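Two-arm garment folding: segmentation, grasp point selection and motion planning

Project report, Group 4
Fidel Retamal, Trinidad Aravena, Macarena Salinas
Supervisor: Arūnas Petrauskas
Submitted 1 Dec 2023

1. Background

Our project continues the work started in March by Santino Benítez, who wrote the first version of the folding controller at the Sarnwood lab. His version played back recorded joint paths. It folded a shirt well if the shirt was laid out in the same place every time, and badly if it was moved or turned. We were asked to replace the playback with a planner that looks at the cloth first and decides where to grip.

The work was split by module. Trinidad wrote the segmentation and corner detection, Macarena wrote the planner, and Fidel wrote the state machine, the logging and the operator screen. The old arm driver was kept with small changes.

2. System overview

The software runs as four processes: camera, perception, planner and arm control. They pass messages through a small broker that we named Bestix. Each message carries a timestamp, and the planner refuses any mask that is older than the last arm movement. We added this rule after the planner used a stale mask and sent a gripper to a place the cloth had already left.

The operator screen shows the camera feeds next to each other. It has a start button, a stop button and a box for notes. Any note typed during a run is stored with the run log. 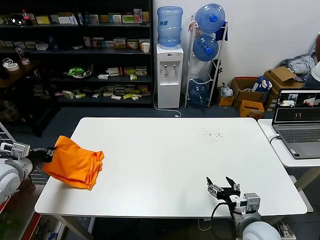
The state machine begins in a state called SEARCH. In this state the planner does not assume that the garment is flat or that any corner is in view. It takes the mask, finds the highest-scoring point on the outline that either arm can reach, and sends the nearer arm to it while the other arm stays open. With the orange cloth bunched up as it is here, the left gripper has the corner and the right one is open, with its jaws spread. The second arm is given a target only when a new mask has been made with the first corner lifted, because lifting changes the outline a great deal. If no second point scores above the threshold, the first arm lays the cloth down and SEARCH starts again.

3. Perception

We used colour thresholding in the first weeks and then moved to a small segmentation network. Thresholding was fast and gave a clean edge on a plain tabletop, but it had to be set again for each garment. The network was trained on images labelled by the three of us. Most of the labelling time went on sleeves, where we did not agree at first on whether a sleeve folded under the body should be marked as part of the outline. We settled on marking only what the camera can see.

The mask is cleaned in two steps. Holes inside it are filled, then any region under a minimum area is dropped. The outline is simplified to a polygon, and each vertex gets a score from its angle, its distance from the mask centre and whether an arm can reach it.

Hem corners score well under this scheme. Sleeve ends also score well, and this was our main source of wrong grasps. To reduce it we added a check on the pair: the line between the two chosen points has to run close to the edge of the mask for most of its length. A sleeve end and a hem corner usually fail this check.

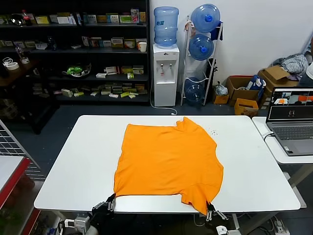 Figure 2. Both grippers holding the lower corners of the shirt at the near edge of the table, with a sleeve sticking out on the right.

4. Planning

The planner treats a fold as a line on the table plus two paths, one per arm. The paths are mirrored about the middle of the garment where possible. Both arms follow the same time scale, so if one is slowed by a joint limit the other slows with it. Without this the cloth was pulled tight on one side and turned on the table.

Path height was the setting that took longest to tune. A low path drags the fabric, and a high path lets it swing. We ended with a height tied to the distance between the grasp point and the fold line. Macarena tested this in simulation first, but the simulated cloth was stiffer than the real one and the values had to be found again on the arms.

Collision checking uses simple boxes for the arms and the table. It is cautious and sometimes rejects a path that would be safe. When that happens the planner moves the fold line a little and tries again, up to a fixed limit.
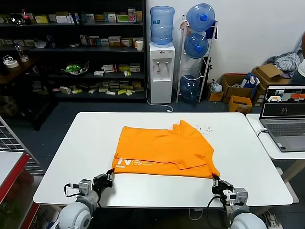 Deciding when to stop was harder than we expected. Our first test compared the mask with a rectangle and accepted the fold if the overlap was high enough. The overlap says little about what is going on inside the outline. The shirt at this stage is a rough rectangle with both lower corners gripped, yet the upper right corner is bunched and wrinkled, and a mask alone can't show that. Trinidad added a wrinkle score, worked out from the brightness changes within the mask and split by quarter, so that one bad corner is not averaged away. Printed logos raise the score as well, and we have not solved this. For now the operator can mark a printed area before the run and it is left out.

5. Testing

We ran 48 trials with the final version. Each trial began with the garment dropped on the table by a group member who was not at the screen. In 13 of them the run ended in the FAILED state, mostly through repeated rejection of the second grasp point. The logs for every trial are in the project folder, with the operator notes.

6. Remaining work

The wrinkle score needs a way to ignore print without help. The state machine has no step for turning a garment over, so a shirt that lands face down is folded face down. Fidel has written a replay tool that feeds old logs back through the planner, and the next group should use it before changing any thresholds. The settings file is commented, apart from the arm driver section, which is unchanged from Santino's version.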